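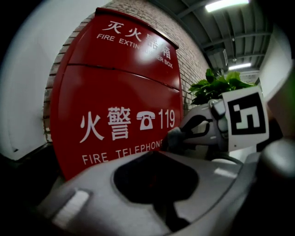 第四章 灭火器箱的摆放、装箱与日常照看

读到这里，想必箱子已经拆了包装，正等着您给它找个地方。这一章讲的就是接下来的事：放在哪儿，怎么放稳，灭火器怎么装进去，以后每个月又该怎么看一看、擦一擦。内容写得比较细，有些话您可能觉得啰嗦，请多担待，我们在Rornamham的几栋楼里陪着用户一处一处地装过来，遇到过的问题大多写在里面了。您若是老手，挑着看粗一点的步骤就行；若是头一回接这个活儿，不妨泡杯茶，从头慢慢读。

本章适用于Gistora系列的落地款和靠墙固定款。两款的装箱与照看方法相同，只有固定方式不一样，文中会分开说明。箱内灭火器的选型、数量和充装，请以随灭火器附带的说明和当地消防部门的要求为准，本手册不代替那些文件。

4.1 动手之前

先把要用的东西找齐，免得装到一半满楼道找螺丝刀。您需要：卷尺、铅笔、水平尺、十字螺丝刀、两块柔软的干布、一小盆温水和少许中性清洁剂。靠墙固定款另外需要冲击钻和随箱配的膨胀螺栓包，包装袋上印有Hakon字样，里面还有一张对照纸，写着钻头该用多粗。

如果随箱的螺栓包少了件，请先别用手边的螺丝顶替，联系售后报配件号3,019，我们会给您补寄一整包。

拆箱时留心一下箱子的正面。漆面出厂时贴了一层透明保护膜，搬运时先不要撕，等箱子站到位置上再揭，能少很多划痕。

注意：箱体的边角虽然做过打磨，搬动时仍请戴上手套。空箱也有一定分量，两个人搬比较稳妥，一个人逞强容易闪着腰。

4.2 选一个好位置

很多朋友把选位置想得太简单，觉得哪里有空当就塞哪里。其实这一步花点心思，后面能省下许多麻烦。

步骤1 站在走廊一头，照着平时大家走路的路线走一遍，再从另一头走回来。两个方向走过来，都应该一眼能看到箱子的正面或侧面。

步骤2 优先选靠墙、靠近出入口或楼梯口、光线充足的地方。砖墙、混凝土墙都可以，轻质隔墙请看4.4节的提醒。

步骤3 用卷尺从箱子正面往外量，前方至少留出1,000毫米的空地。两侧没有那么严格，能让人弯腰伸手即可。大约600毫米的侧面空间用起来会比较舒服，地方实在局促的话，窄一些也能用。

步骤4 看看头顶和脚下。避开空调出风直吹的地方，避开会滴水的管道，也不要放在暖气片旁边。地面有明显斜坡的，换一处。

步骤5 把选好的位置用铅笔在地上或墙上轻轻画个角，然后叫一位同事来，别告诉他画在哪儿，请他在走廊里指出自己觉得灭火器箱应该在的地方。两个人想到一块儿去了，位置就差不多了。想不到一块儿，也请听听他的理由，毕竟将来着急找灭火器的人未必是您。

关于绿植，我们多说几句。走廊里摆几盆花草是好事，看着心里舒坦，只是植物会长，春天搬来时还矮矮的一盆，到了夏天枝叶就伸到箱子跟前去了。请给花盆留出长大的余地，叶子一旦遮到箱面上的字，就把花盆往旁边挪一挪，或者修剪一下。同样的道理也适用于伞架、饮水机的空桶和临时靠在墙边的纸箱。纸箱尤其要当心，“先放一下”常常一放就是一个月。

4.3 放稳落地款

步骤1 把地面扫干净，有沙粒的地方用湿布抹一遍，等它干透。

步骤2 两人抬箱，背面贴近墙壁，轻轻放下。不要在地上拖着走。

步骤3 将水平尺搁在箱体的平整处，左右量一次，前后再量一次。若有高低，旋动底部的调节脚，每次转半圈，转完再看水平尺。

步骤4 用手掌在箱子两侧各轻推一下，箱体不应摇晃。若还在晃，多半是有一只调节脚悬空，蹲下来看一眼就能找到。

步骤5 开合箱门几次，听一听有没有刮擦声。门缝应当上下匀称，合上时不需要用力撞。

步骤6 撕下保护膜。从一个角慢慢揭起，贴着漆面往回拉，比直直地往外扯要干净得多。冬天膜会发脆，可以先用温热的布捂一会儿。
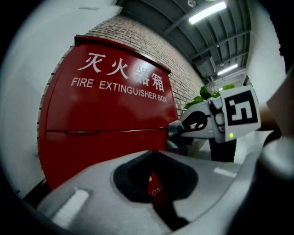 4.4 固定靠墙款

靠墙款比落地款多出钻孔这一步，请务必先弄清楚墙里有没有电线和水管。老楼的图纸不一定准，拿不准时请物业的电工来看一下，等半天也值得。

步骤1 两人将箱子扶到预定位置，一人扶稳，一人用铅笔透过箱背的安装孔在墙上点出记号。安装高度请遵照当地规定，并且试着站在箱前伸手取一下，个子不高的人也应当能轻松够到里面的提把。

步骤2 移开箱子，用水平尺核对几个记号是否在一条线上。砖墙请尽量让孔位落在砖的中间，避开灰缝。若有一两个孔正好落在灰缝上，可以把整个箱子向左或向右移一点，再重新画。

步骤3 按Hakon对照纸上的规格选钻头，垂直钻入。钻完用小刷子把孔里的粉末清出来。

步骤4 塞入膨胀管，把箱子扶回原位，先将所有螺栓拧上几圈，确认都对准了，再按对角的次序逐个拧紧。

步骤5 双手握住箱体下沿，向外轻轻带一下。箱子应当纹丝不动。有松动的，请卸下来重新处理那个孔，别指望再多拧两圈就能解决。

警告：轻质隔墙、石膏板墙和空心砖墙不适合用随箱螺栓直接固定。请改用落地款，或请有资质的安装人员加装背板。

4.5 装入灭火器

箱子安顿好了，就可以请灭火器进门了。这一步不难，但请不要赶时间。

步骤1 打开箱门，开到底。用干布把箱内擦一遍，把干燥剂小袋、泡沫垫和包装用的胶条统统取出来。别小看这几块泡沫，我们见过有人把它们留在里面整整一年，灭火器一直歪着站。

步骤2 逐具查看灭火器：压力表指针应在绿色区域，铅封和保险销完好，喷管没有裂纹，瓶身没有锈斑或磕碰的凹坑。有任何一项不对劲，请先放到一旁，换好的再装。

步骤3 一手提提把，一手托瓶底，竖直放入箱内的位置。瓶身铭牌朝外，让人打开门就能读到上面的操作说明。

步骤4 将喷管顺好，别让它卡在门缝里或者压在瓶底下面。

步骤5 轻轻合上箱门，再打开，把灭火器提出来一次，放回去。整个动作应该很顺，中途不碰不挂。若提把总是碰到门框，把瓶身稍微转一个角度再试。

步骤6 把检查卡挂在箱内专用的小钩上，写下装箱的月份和经手人。

注意：灭火器箱不得上锁，也不要用胶带、扎带把门缠住。担心有人随意乱动的，可以贴一次性的易撕封条，手一拉就断的那种。

注意：箱内只放灭火器。扫帚、抹布、备用钥匙、下雨天换下来的鞋，都请另找地方。

4.6 认一认箱面上的字

不少用户问过我们，箱面的字能不能换个颜色，或者用自己单位的标志盖住一部分。我们的建议是不要动。红底白字看着朴素，远处却认得清楚，“灭火器箱”四个字和下面的英文名称，应当始终完整地露在外面。带有“火警119”字样和电话图形的款式，也请保持那一行干净，不要在上面贴通知、值日表或寻物启事。

需要给箱子编号的，可以把号码贴在侧面，或者贴在箱子旁边的墙上。编号用数字就好，例如从1排到16，沿着走廊的方向依次往下排，巡查的人拿着表格一路走过去，不用来回折返。

若箱子上方恰好有灯，光亮的漆面会反光，从某些角度看过去，个别字可能会发白看不清。遇到这种情形，请在不同的位置站一站，尤其是平时人走过来的方向。反光太厉害的话，把箱子往旁边移一点通常就会好转，或者在墙上较高处另加一块哑光的指示牌。 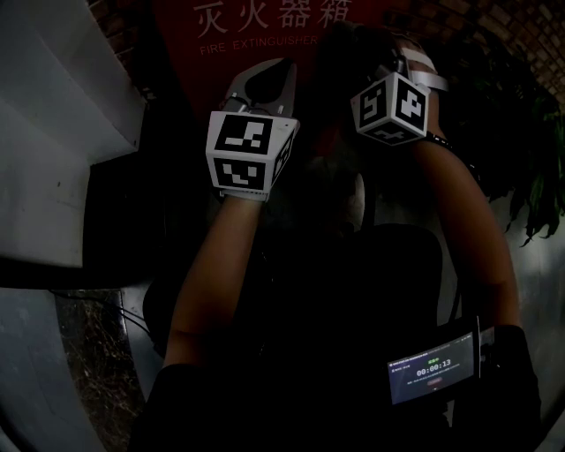
4.7 每月照看一次

灭火器箱这东西，安静地站在那里，日子久了大家就习惯得看不见它了。所以我们劝您定个日子，比方说每月领办公用品的那天早上，顺手看一遍。一只箱子花不了几分钟。

步骤1 先站远些，看看箱子前面有没有堆东西，花草有没有长过来，走廊的灯是否亮着。

步骤2 走近，读一遍箱面上的字。有掉漆、翘边、模糊的，记在表上。

步骤3 打开箱门，留意手感。门轴发涩，可以点一小滴缝纫机油，多余的油用布擦掉。

步骤4 看压力表、铅封、保险销和喷管，和装箱时一样的看法。

步骤5 把灭火器提起来，看看瓶底。潮气重的地方，锈往往从底下开始。

步骤6 干粉灭火器的维护和送检周期，请照瓶身标签办理。临近到期的，提前一个月联系维修单位，别等过了日子再着急。

步骤7 在检查卡上签好月份和姓名，合上门。

送修期间，箱子不能空着。请向维修单位借备用的灭火器顶上，若一时借不到，至少在空箱上挂一块提示牌，写明最近的一处灭火器在哪里，并且当面告诉这一层的同事。

4.8 擦洗与补漆

平时用干布掸灰就够了。有手印或者油渍的，把软布浸在加了少许中性清洁剂的温水里，拧到不滴水，顺着一个方向擦，再换干布收一遍。箱面中间的横缝容易积灰，用旧牙刷轻轻扫出来，比拿指甲隔着布去抠要省事。

请不要使用钢丝球、去污粉、香蕉水或酒精浓度很高的擦拭液，白字会先受损，红漆随后也会失去光泽。也不要用水管冲洗。

小块的磕碰可以用Rathore补漆笔修一修，颜色请选与箱体相同的红。先用细砂纸把翘起的漆边磨平，擦净，薄薄涂一层，晾干后再涂第二层。补漆时请把白字用纸胶带遮住。如果白字本身缺了笔画，不建议手描，描出来总是不太整齐，您可以向售后订一套同规格的贴字，换上去就是。

4.9 几种常见的小毛病

箱门合不严：先看喷管是否顶着门，再看落地款的调节脚有没有松。两样都没问题，再检查门轴的螺丝。

箱子底部有水迹：多半是拖地时带过来的。把灭火器取出，擦干箱底，开着门晾一阵，再装回去。若第二天又有水，请查看附近的管道和墙面。

开门时有异响：门轴缺油或进了沙粒。清理后再上油，先后次序不要颠倒。

检查卡总是不见：卡片孔容易撕裂，可以在孔的四周贴一小圈透明胶带加固，或者换用随箱附送的塑料卡套。卡套用完了，售后可以单独补寄，来信时写清楚箱子的款式和需要的数量就好。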